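Test pits at Wattimena - ditch or old drain?
Started by kulsoom_s, 14 replies, page 1

kulsoom_s
We opened 2 test pits on the lower pasture at Wattimena on Monday. Both hit a dark linear band just under the subsoil, running east to west. 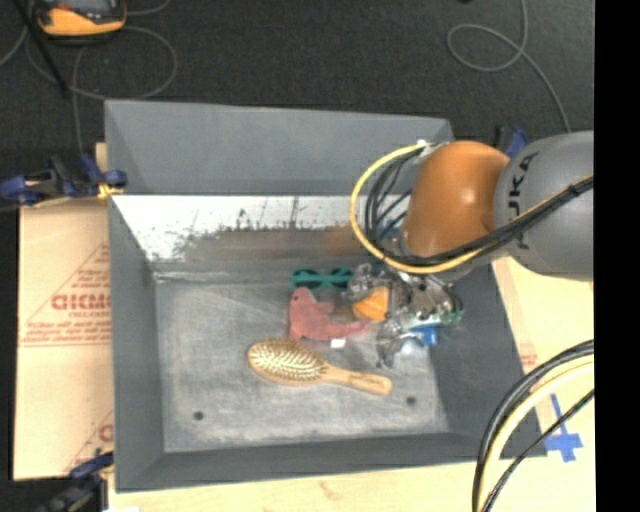
Pit 1 gave us 23 sherds, mostly plain coarseware, and a bit of slag. I think it's a boundary ditch. The band lines up with the hedge shown on the estate map. Has anyone dug on that side of the farm before?

Arsalan K
I walked that field in September. There are land drains all over it. I'd want to see a full section before calling it a ditch. How wide is it?

kulsoom_s
Just over a yard at the top. Sloping sides, flat bottom in pit 1. No pipe and no stone fill.

Arsalan K
No pipe doesn't rule it out. The old ones up there were cut, filled with brush and covered over. The brush rots and you get a dark fill.

zdenka.r
Disagree. A brush drain would be much narrower than that. We had several at Ollamell and you could barely get a shovel in them. Sherds could wash into either, so I wouldn't lean on those for a date.

Arsalan K
The Ollamell ones were on clay. This is gravel. I still say drain.

SaminaJ
Was the slag in the fill or in the topsoil? The grid readings for that field (3,877 of them, I typed in most of the sheet) show a strong spot near the north gate. Could be a hearth, could be a dumped gatepost.

kulsoom_s
Lower fill, bagged separately. I didn't know about the gate reading. Can you send me the sheet?

SaminaJ
Sent.

zdenka.r
If you go back, put a pit between the two and take a soil sample from the base. Rukhsana Dogar has sample tubs left over.

kulsoom_s
Will do. I need to ask the farmer first - he wants the sheep back in by the weekend.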